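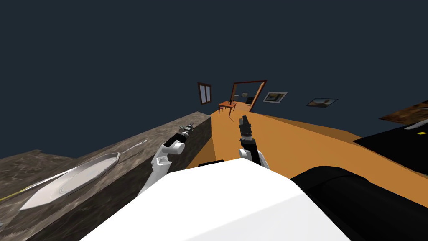 Will a call blocker stop scam calls on a landline?

It will stop most of the recorded ones and a good share of the live ones, as long as you take the time to set up your list of trusted numbers first. A scammer who is patient enough to get through the screening can still reach you.

Jandero Call Screener review: a summer and fall with the little box from Zundholm
By Poppy Penrose
Updated 23 Nov 2025

I bought the Jandero in August for my mother, who has had the same landline number since before I was born and will not hear a word about giving it up. By then she was getting calls from the "bank", the "Medicare office", a "sheriff's deputy" with a warrant for missed jury duty (she was very upset about that one) and a young man who cried down the line and called her Grandma. She doesn't have a grandson. She very nearly read him a gift card number anyway, and she was cross with herself for weeks afterward.

So I went shopping, and I paid $154 of my own money for this thing, which felt like a lot for a plastic box with a screen the size of a postage stamp. I've now had it on her line long enough to have opinions, and I've borrowed it back a couple of times to try it on my own phone too.

Setting it up

It goes between the wall jack and the phone. One cord in, one cord out, and a power adapter, because it doesn't run off the phone line. I wish that had been printed a bit larger on the carton! Mom's jack is in the hallway and the closest outlet is behind a bookcase, so the first evening was mostly furniture moving. If your phone service comes through your internet router, plug the box into the phone port on the router and it works just the same. Check that you have caller ID on the line before you buy, though. Without it the Jandero has nothing to go on and you've bought a paperweight. Mom's phone company had dropped hers off the plan at some point and I had to sit on hold to get it added back.

The menu is old-fashioned. Up, down, OK, back. You enter names and numbers with the arrow keys, one letter at a time, and by the time I had typed in the pharmacy I was ready to throw it in the yard. There is a faster way that's buried near the back of the booklet: have the person call you, and while their number is showing, hold down the green button until it beeps. I texted everybody in the family and asked them to ring the house that afternoon. Mom had a lovely time. She hadn't talked to some of the cousins in ages.

What it does with a call

Anyone on the trusted list rings straight through. Anyone on the blocked list gets silence and a hang-up, and the phone in the house never rings at all. Everybody else hears a recorded voice asking them to say their name and press a number, and only then does the phone ring. You pick up, hear the name, and decide. Press 3 and the caller is dropped and blocked for good.

The blocked list has room for over 800 numbers, and I thought that sounded like plenty until I understood how these people work. They change the number they show you every time. Blocking the number that called yesterday does very little, so really it's the asking-for-a-name part that earns the money. The robocalls can't answer it. They just play their message at the recording and the recording hangs up on them, and I find that deeply satisfying.
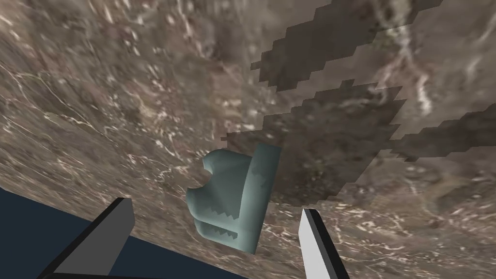 Veined marble surface in browns and grays.

Live callers are a different matter. In the first week a man pressed the number, gave his name as "Hetwood Savings, fraud department" and was put through like anyone else. Mom does bank at Hetwood. She heard the name and she picked up, because of course she did - that's the name of her bank! What saved her was a note I had taped by the phone saying to hang up and call the number on the back of her card. She did exactly that, and the woman at the real branch told her there was no problem with the account and that they hadn't called.

I don't blame the box for that. It can only tell you what the caller said. But Zundholm's carton says "stops fraud calls", and I do think that line gives people the wrong idea. A person can say any name they like. If you're buying one of these for a parent, please have the conversation about hanging up and calling back as well, and have it more than once.

The log

Every call goes into a log with the number, the time and what happened to it. It keeps 7 days and then starts writing over the oldest ones, and this is my biggest complaint. When I wanted to report the fake bank call I was just in time. Had I visited a few days later it would have been gone. I now take a picture of the screen with my phone each time I'm over, but you have to scroll through one call at a time, and the screen goes dark if you stop to find your glasses.

There's no app, and you can't check the log from your own house. I went back and forth on whether that bothers me. Part of me would love to see from my kitchen that some stranger has rung her four times before lunch. The other part remembers that she's a grown woman and it's her phone. She's said as much.

How it compares with the Arrieta

Before this I tried the Arrieta, which a friend lent me. It's cheaper and much smaller, and it has one enormous red button on top that you slap when a bad call comes in. Mom adored the button. The trouble is that the phone has to ring first, and you have to answer, and by then you're already talking to somebody whose whole job is keeping you on the line. She's polite. She'd let them finish their sentence and then apologize before she hit it.

The Arrieta would suit somebody who gets the odd nuisance call and isn't easily rattled. For a person who's been targeted again and again, I'd pay the difference. These crooks pass lists around, and someone who stayed on the phone once can expect to hear from more of them. 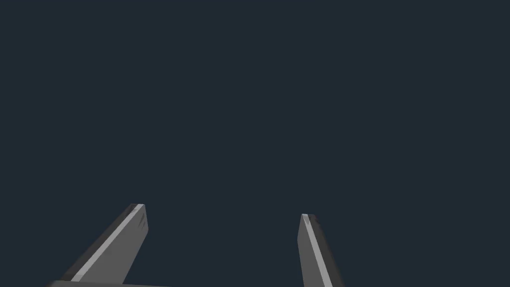 The other thing I'd weigh up is how your own people will take to being asked for their name. My aunt was offended. She called from a hotel, got the recording, and told my mother afterward that she'd never been treated like that in her life. The doctor's office was worse, as they call from a different line depending on who's at the desk, and one of the nurses simply hung up. We missed an appointment change that way. I've since added every number I could get out of them, and you should do the same for the hospital, the pharmacy, the home alarm company and anyone else who might call with something that matters.

Automated calls you do want are a problem too. The prescription reminder can't say its name any better than a robocall can. Neither can the school closing line, if that applies to you. Look up the numbers they come from and put them on the trusted list early on.

Now, one warning. The trusted list goes by caller ID, and caller ID can be faked. If a scammer shows a number that's on your list, the phone will ring right through with no questions asked. For that reason I took the bank's main number off the trusted list. Mom calls them and they don't call her, which is how she prefers it now anyway.

Odds and ends

The recorded voice is clear and fairly slow, and you can record your own greeting if you'd like. Ours is me sounding extremely stern. I had to do several takes as the dog kept joining in.

If the power goes out, calls pass straight through as if the box weren't there, so she isn't cut off. Her lists were still there after a storm knocked the lights out, and only the clock needed setting again.

The cord that comes with it is short. Buy a longer one at the same time.

I emailed Zundholm with a question about backing up the list and had a perfectly nice reply, which was that you can't. Write your numbers down on paper.

Would I buy it again?

I would, for her. The phone rings much less, and when it does ring she's not afraid of it. She still gets a live one now and then, and the note stays taped up where it was. I'd knock the Jandero down for the stingy log and for the letter-by-letter typing, and I'd like a firm word with whoever wrote that carton. For my own house I sent it back to Mom after a few days, as hardly anyone calls my landline except her, and she refused to say her name.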